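# The Rothe Table

*An assessment, as submitted*

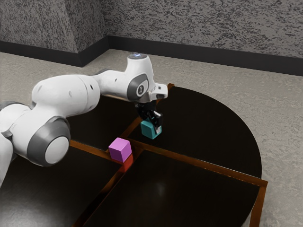 *Trial session in simulation. The teal cube is held clear of the table; the magenta cube stands at the crossing of the dividers, with the red block beneath.*

**1. Purpose of the assessment**

The Office of Household Measures at Erkham was asked to examine the sorting service offered by the firm of Torance under the name of the Rothe Table, and to advise whether it should be licensed for use in the district. The service consists of an arm, a round table divided into quarters, and a subscription. The firm also provides a simulated room, in which a customer may watch the work before the arm is delivered.

The assessor was given use of the simulated room throughout February. No other member of the Office attended.

**2. Claims made by the supplier**

The supplier's handbook states that the Table will sort whatever a household can no longer decide upon. The customer is to assign each matter to a coloured piece and say aloud, once, what the piece stands for. The arm then places the pieces in the four quarters, which the handbook names Keep, Give, Mend and Leave. The customer is asked to refrain from comment while the arm is moving.

The fee is 400 a quarter, payable in advance. The handbook runs to 971 numbered clauses, of which the greater part concern the return of the arm.

**3. Conduct of the trial**

The assessor began with matters of no consequence. A green piece was declared to be a broken clock, and was placed in Mend. A yellow piece was declared to be a winter coat in a size no longer worn, and was placed in Give. The movements were smooth and the placing exact. These results were entered as satisfactory.

It was noted at this stage that the arm did not work at a constant speed. The clock was dealt with promptly. The coat was held over its quarter for some time before it was put down. The supplier was asked by letter whether this was a fault. The reply, from the service desk at Skenent, said that the arm allows as long as the customer appears to need, and referred the Office to clause 4.

Clause 4 reads: *The customer shall not declare a false piece.*

The coat had not been the assessor's own. It had hung in the hall of the assessor's house for two winters, and the assessor had described it in the record as surplus clothing. The entry was corrected.

**4. The further trial**

In view of the above, the Office's standard method was set aside and three new pieces were declared. The red block was the house at Erkham. The magenta cube was the post held by the assessor at this Office. The teal cube was a letter, received in the autumn from a former member of the household and not yet answered.

The arm attended first to the red block and the magenta cube. Both were brought to the junction of the dividers, where no quarter has a clear claim, and the one was left with the other above it. The handbook makes no provision for this. The assessor waited for a correction, and none was made.

The arm then took up the teal cube and lifted it a very little way. It remained so. The assessor observed the rule against comment for as long as seemed reasonable, and then, the hour being late and the building closed, said that the letter asked only whether the coat was still there.

The arm did not move. The assessor said that it was.

At that point the cube was set down. The quarter in which it was placed has been left out of this report, as the matter is private and has no bearing on the licence.

**5. Findings**

The equipment is sound. The gripper did not drop or mark any piece. The simulated room is plainly furnished, with grey walls and a speckled floor, and some customers may find that they stay in it longer than they had intended.

The supplier's claim that the Table *sorts* is not fully supported. On the most serious matters put to it, the arm either declined to choose or waited until it had been told what it was holding. The Office may wish to require a change of wording in the handbook.

**6. Recommendation**

That a licence be granted for one year — subject to the change of wording, and to the fee being shown by the month.

The assessor further gives notice of a period of leave, to begin when this report has been received. The clock has been mended and may be collected from the front desk. The coat has been withdrawn from the list of trial materials, brushed, and packed for the journey.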